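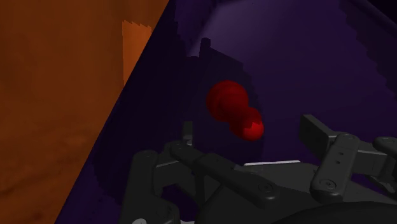 Jagged shadows in simulated wrist camera, worth fixing before I train?

Print this page | E-mail this page

tinsnips_and_tape

I'm building a small arm in my garage with a two-finger gripper on a Nimri kit. The real arm isn't ready, so I'm working in Kurnero in the meantime. I have the gripper modeled, a camera mounted on the wrist looking out past the fingers, and a purple surface with a red test piece on it. The piece is two rounded lobes joined together, one bigger than the other. I picked it because it gives the fingers an easy place and a hard place to close on.

My problem is the shadows. The edges come out in little stair steps, and where the light hits the end of the red piece the border looks like saw teeth. There is an orange patch off to the left with the same ragged top. A lot of the view is in shade as well, including most of the piece I'm trying to find.

The plan is to train a small detector on these renders, then use it on the real arm. I render at 720 lines and there is one light. I tried turning the render size up and the teeth were still there. They got sharper if anything.

Two things I want to know. Is this a setting, or is it just how Kurnero draws shadows? And does it matter for training? My computer is old and each batch of renders already takes most of an evening, so I don't want to pay for nicer shadows if they don't buy me anything.

gearbox_west

It's a setting. The renderer draws the shadows from a separate picture taken from the light's point of view, and that picture has its own size. Making your camera picture bigger does nothing to it. You just get a better look at the steps.

Look under the light, not under the camera. There are two things to change:

Shadow map size. Double it and look again. Keep going until the teeth are small enough to live with or the machine complains.

Shadow range. This is how much of the world the light has to cover. The default is set for a whole room. If your table is small, most of that map is being spent on floor you never look at. Pull the range in until it just covers the work surface and the arm. This one costs you nothing in render time and on my build it made more difference than the first.

There is also a soft shadow switch. It blurs the edge, which hides the steps. I leave it on, but do the other two first, or you get blurry steps.

If you start seeing thin dark stripes on the flat surfaces after this, raise the shadow bias a little. Too much and the shadows come loose from the things that cast them.

old_drill_press

just turn shadows off. I did and everything runs faster

plywood_heron

I would not turn them off. I share an arm with other members at the Tridberg workshop and we tried that. The detector looked very good in Kurnero and then missed the part on the real bench whenever the gripper shaded it. With a wrist camera the gripper can be between the lamp and the part, so shade is something it needs to see in training.

On whether the teeth matter: for finding a plain colored piece, I don't think they matter much. We trained once with rough edges and once with smooth ones and could not tell the results apart on the bench. If you were picking out small parts or reading edges to measure something, I'd say different.

What did help was moving the light. We had one light in one place, same as you, and the detector got used to it. Now we use 5 light positions and change the brightness between them, and we add a weak fill light so the shaded side of a part isn't close to black. We also swap the surface color. If every render has red on purple, it may learn "the part that isn't purple" and fall over on your real bench.

So I'd do the shadow range change from the post above, skip the bigger map if the old computer struggles, and spend the evening on more light positions.

One more thing – keep 14 or so real pictures aside, even if you have to hold the camera by hand at wrist height until the arm is up. Check against those after every training run. The score inside Kurnero told us very little.

tinsnips_and_tape

Thanks. The range was the big one. It was set far wider than the table. I pulled it in and left the map size at 4 times the default, and the steps are a lot smaller with no real change in render time. Soft shadows are on too.

I've started on the light positions. I still have to find out how to change the surface color from a script – right now I do it by hand.

Contact Lornunetti | Copyright Lornunetti community help, posts belong to their authors | Back to top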